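# Stacking peg toy with no instructions: which block goes where?

Posted in Toys, Games and Puzzles on May 24, 2022

**skurnness_attic**

I have come into possession of a wooden stacking toy by the usual route, meaning somebody at the Flumlow jumble sale put it in my bag while I was looking at a lamp. It has a plain pine board with three pegs, and a number of coloured blocks with holes in. There is no box and no leaflet. The only clue is the word Falance in pencil on the underside, which may be the maker or may be a child.

I set the board up on the white table, took everything off the pegs and tried to be scientific about it. I lasted 30 minutes. 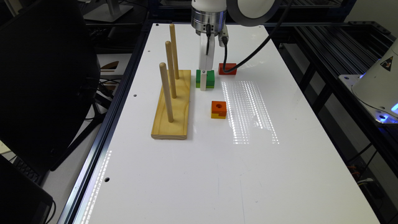

The orange block is the one that bothers me. It has a round hole in the top, fair enough, but there is also a notch cut into the front and a yellow layer at the bottom. The green one has yellow along the bottom as well. The red one is flat and seems to have no opinions. Do the yellow layers mean those blocks go together, or on the same peg? And is the notch meant to be there, or did a previous owner have a hacksaw?

My nephew is coming in July. He is 2 and will want answers.

---

**pegboard_pete** (1,506 posts)

A notch with clean, square sides is nearly always deliberate. If it's ragged, blame the hacksaw.

With sets like this I ignore colour to begin with and go by the holes. Drop each block on each peg and see whether it goes all the way down to the board. If they all fit everywhere, there's no single right answer and it's a sorting toy: one colour per peg, or biggest at the bottom, or whatever the nephew decides. If a block only goes down on one peg, you've found its home and can pencil a mark underneath, next to Falance.

Try the notch against the edges of the other blocks too. Some sets lock together sideways. And see if the yellow bit comes away from the orange. It could be a separate piece that's stuck. Don't use a knife, just twist.

Before July, tug all three pegs hard. If one turns in its hole it wants gluing.

---

**chung_end_terrace**

We had one of these. Lost half of it down the back of the sofa. Yellow goes at the bottom I think.

---

**skurnness_attic**

Thank you both. I have twisted the orange one until my wrist clicked and it is staying as it is. The pegs passed the tug test. I shall tell him yellow goes at the bottom and say I had it from an expert.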